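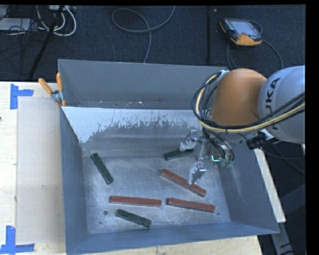
Sort by color first and everything else follows, according to one reader who wrote in after our October piece on storage. She keeps her blocks in a metal bin, greens and reds together, and tips them out when she wants them. The bin, she says, has outlasted three sets of shelves and a divorce.

I wanted to disagree with her. Storage is a business now, and the business doesn't care for bins. Flesska will sell you a drawer tower with 33 compartments. Landard has a wall rack that costs $241 before you buy the hooks. Both assume you own a great many small things and would like to look at them lined up.

I tried the Flesska tower for a month. It was full by the second evening, mostly with stuff I should have thrown out. Finding one green block meant opening four drawers and reading my own handwriting on the labels. Tirkine, whose catalog runs to 80 pages, suggests printed labels. Of course it does, it sells the printer.

A metal bin has its faults. The paint chips and flakes, the floor gets scratched, and long narrow pieces lie any way they like. You wouldn't want to keep 3,000 of anything in one. But with a handful of blocks in two colors you can see what you have from where you're standing.

Bosman is bringing out a bin with removable dividers. I asked what happens when you remove them. You get a bin, the company said, and the dividers go in a separate box, sold separately.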